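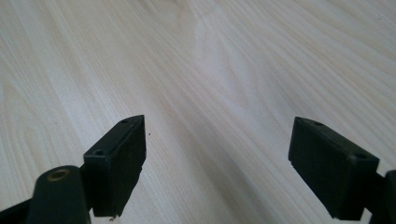
Marikar boards > Manipulation > Methods

Thread: Dropping the blank-table frames before training

stirkine_vs
Mon 24 May

Posting this as a method question. We collect demos with a hand-held gripper, wrist view only, and train a small policy on them. Each demo starts and ends with a stretch where the fingers are open over the tabletop and there is nothing to pick up. You get two black pads, pale wood grain and one tiny dark speck, and that's the lot.

I trained the same policy twice on 800 demos. Run A kept everything. Run B had the blank stretches trimmed at both ends by a script Chaminda Siddiqui wrote. Then 30 trials each on the arm, same table, same object.

Run B reached the object faster. It also did something I didn't expect. When the object was out of view at the start it drifted off to the left and closed on bare wood. Run A mostly held still or wandered about with the fingers open.

Has anyone else compared this? I'd like to trim, as it cuts training time, but I don't want a policy that grabs at wood grain.

Viera Šimko

gornon_mahfuz

Yes, and we got the same drift. If every frame it trains on has something in it, the policy has no example of what to do with a bare table. It will still put out an action. We went back to keeping the blank frames.

kohei_m

I don't agree with keeping all of them. In our set the blank stretches were mostly people standing about before they got going. You're teaching it to wait. Ours would sit over the table doing nothing until somebody nudged it.

Trim the start, keep the end. The end stretch at least has the hand moving away with the fingers open.

gornon_mahfuz

Trimming the start is the bit that causes the drift, though. At run time the first thing it sees is a start.

kohei_m

It sees a start with an object in view, if you set the trial up properly. Viera's problem is trials where the object is out of view. That's a search problem and her demos don't have any searching in them. Blank frames won't add it.

stirkine_vs

Fair point on the search. In the demos the operator could see the whole table, so the hand goes straight there. I don't think there's one where somebody had to look for it.

milosz_ch

What does the table look like in the trials compared with the demos? The light patch in the grain near the top of your picture is quite strong. We had a pale top like that on the Burano bench and the policy had learnt the grain. We turned the board round and success dropped by a lot. Putting a plain mat down for half the demos sorted most of it out.

If yours always drifts left I'd try turning the table before touching the trimming script.

stirkine_vs

Same table, same way round, same lights. I'll try turning it. The drift is always left, yes.

gornon_mahfuz

Is the speck on the table or on the lens? If it's on the lens it will be in the same place in every frame, and I've seen a policy use less than that.

stirkine_vs

I took it to be on the wood but I haven't checked. I'll step through a demo and see if it moves with the grain.

milosz_ch

Worth doing before any more runs. Also 30 trials is thin if the difference you care about only shows up when the object is hidden. How many of the 30 were those?

stirkine_vs

Not enough, I didn't plan for it. I'll do a separate batch with the object out of view every time.

kohei_m

If you're doing another batch, add a third run. Cap the blank stretch at a fixed length, say 2 seconds each end, so the slow starters don't swamp it. I'd bet that beats both of yours.

gornon_mahfuz

I'd go along with a cap. Still wouldn't go to zero.

stirkine_vs

Update. The speck is on the table. It slides across the view with the grain when the gripper moves, so that's ruled out.

Turned the table end for end and ran the trimmed policy again with the object hidden. It now drifts right, more often than not. So Miłosz looks to be right that it's reading the wood. Run A still mostly holds still either way round.

I've recorded 172 new demos with the mat down and Chaminda is putting the cap into the script. Will post the three-way comparison when it's trained.

milosz_ch

Post the table angle with it please. And keep a few demos with the mat slightly crooked, ours learnt the mat edge the first time.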